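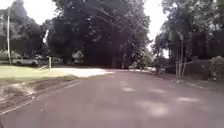
Asphalt road with a raised edge and a dirt and gravel verge on the left.

How to Measure Cross Slope on a Paved Road

Cross slope is the fall of the pavement from the crown, or from the high edge, toward the low edge. It is given as a percentage: vertical drop divided by horizontal distance, times 100. A straight section of local road is commonly built at 2 percent. Readings well below that usually mean water will stand on the surface.

Equipment

Straightedge, aluminum, 1,000 mm or longer
Digital level reading in percent, or a spirit level and a steel ruler
Tape measure
Marking chalk
Stiff brush
Field sheet

Check the level before starting. Set it on a firm surface, read it, turn it end for end, and read it again. The two values should match in size with opposite signs. If they do not, recalibrate according to the manual.

Procedure

1. Arrange traffic control as the road owner requires. Work facing oncoming vehicles.

2. Chalk a line square to the centerline. On a curve, set it square to the tangent at that point. A skewed line reads low.

3. Brush loose grit off the line.

4. Set the straightedge on the line with one end at the crown. It should touch at both ends. If it rocks on a high spot, shift it along the road by 5 cm and chalk a new line.

5. Center the level on the straightedge, let the reading settle, and record it to the nearest 0.1 percent.

6. Move outward one straightedge length and repeat until you reach the pavement edge. Leave out the gutter pan if there is one.

7. Go to the next station.

With a spirit level, raise the low end of the straightedge until the bubble centers and measure the gap under that end. On a 1,000 mm straightedge, a gap of 19 mm is 1.9 percent.

Recording

Enter station, side, offset from crown, and reading. Use a minus sign for a fall toward the edge. The Nodimham sheet layout, drawn up by Toshio Takeda, puts left and right offsets in separate columns, so sign errors are easier to find.

Average the readings for each side, but keep the individual values. A rutted lane can average out to the design slope and still hold water in the wheel path.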